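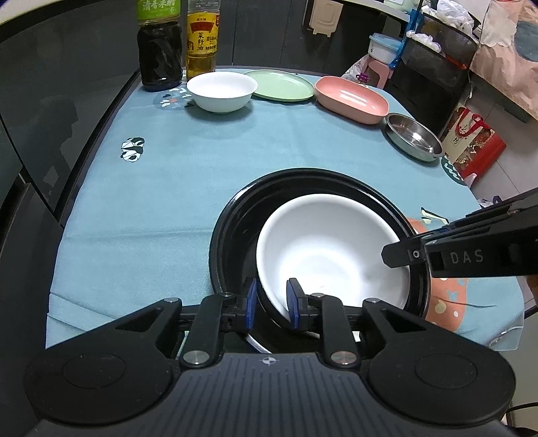 The case for a crowded kitchen table
Oct 24, 2026

Every few months a magazine tells me to clear my kitchen surfaces. Put the oil in a cupboard, put the bowls in a drawer, leave one lemon on a board. I have tried it, and I cook worse that way.

A table in use should have things on it. The rapeseed oil stands at the back with the dark bottle next to it, and the dishes sit in front where a hand can find them. A big white bowl goes in the black pot when I need the room. People tell me bowls belong with bowls and pots with pots. I say put them where they fit.

My neighbor Jérémie Bodin disagrees. He bought a Poneck shelf system for $543 and everything he owns now lives behind a door. It looks very good. It also takes him 15 minutes to get started on dinner, and he has opened the wrong door twice while I stood there.

The same goes for matching sets. A pink dish, a pale green plate and a steel bowl do the job as well as any 21-piece box from Tretent, and when one breaks you replace one. I would keep the cartoon tablecloth too. Plain linen shows every drop of soy sauce, and it has to be ironed.

I will give the tidy people this much: grease travels, and bottles left out get sticky. Wipe them on Saturday. Wipe the cloth as well, and look under the pot - that is where the crumbs go. It is a small job and I would still choose it over opening doors all evening.

Storage is for what you use twice a year. The fish kettle can go in the cupboard, and so can the cake stand my aunt sent in September.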